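差出人: betholm-ml 購読者
日付: 2020年2月10日
宛先: betholm-ml
件名: Re: [betholm-ml] 棒の先端、結局どれにしたんですか

Bromley側の机を借りている者です。返事が遅くなりました。先週はずっとコントローラのファーム更新に付き合わされていて、更新前より遅くなったことを確認するのに三日かかりました。

> 前回の報告では Clulto の二指グリッパと Parsa の吸着を
> 比べるという話でしたが、途中から棒の話しか出てきません。
> グリッパの比較は終わったのでしょうか。
> あと、棒で押すだけなら卓上のアームである必要は
> あるのでしょうか。

終わっていません。ただ、終わったことにしたい気持ちは強いです。

順番に書きます。まず Clulto の二指。つかむ動作そのものは優秀で、立方体なら85回中、落としたのは17回でした。優秀と書いてから数字を見直すと少し不安になりますが、落とした分はほとんどが星形に替える前の設定ミスによるもので、つまり私です。問題は星とハートです。指の平行面に対して星の先端が一点で当たるので、閉じるたびに回る。回ったあとの姿勢をカメラで取り直すと、その間に照明のスイッチを誰かが触る。このループを抜けられませんでした。

Parsa の吸着は、上面に細かい溝のある部品でまるで役に立ちません。カタログには「多様な表面に対応」とあります。多様の中に溝は入っていないようです。カップを柔らかいものに替えれば違うのかもしれませんが、替えカップの納期が4月なので、この件は4月の自分に任せます。

で、棒です。手首のプレートに濃いグレーの丸棒を一本付けて、ブロックを横から押すだけ。つかまないので落としません。落下率ゼロという立派な数字が出ますが、報告書にそのまま書くと怒られると思います。代わりに「指示した組にまとまったか」で数えています。黄色いハートの手前に青を寄せる、赤と緑を別の場所に集める、といった並べ替えです。1本の指示に対する平均の押し回数は今のところ19回。人間なら手のひらで一回です。

アームである必要があるかというご質問ですが、XYステージでも押せます。ただし棒を持ち上げて反対側に回り込む動きが要るので、結局Z軸を足し、配線を足し、気がつくとアームより高いものができます。以前やりました。

あと実務的な話を少し。

板は穴あき定盤の上にそのまま置くとずれます。ボルトで止めてください。両面テープは試しました。剥がすのに半日かかりました。

先端は丸めてください。角のある棒だと三角柱の斜面に乗り上げます。

棒の初期高さは板の面からではなく、一番背の高い部品の上から取ること。円柱を立てて置くとこれを忘れた人がすぐわかります。

カメラは、青いブロックと青い定盤の組み合わせで色抽出がたまに迷います。板の上だけに領域を切れば済む話で、私はそれに気づくまでにコントローラを疑い、ケーブルを疑い、Betholm から来た変換基板を疑いました。変換基板には謝っておきました。

グリッパの比較表は棒の行を足してから改めて流します。列の見出しが「把持成功率」なので、棒の欄をどうするかで止まっています。ご意見のある方はどうぞ。 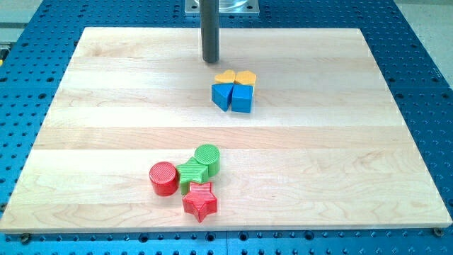

比較表の見出しですが、「把持成功率」はそのまま残して棒の欄は斜線にし、隣に「目標配置の達成率」を足せばよいと思います。二指と吸着でも同じ並べ替えをやらせれば三つとも比べられますし。それと平均19回の件、向きを直すための押しと移動のための押しは分けて記録していますか。うちでは混ぜて集計して、あとで全部取り直しになりました。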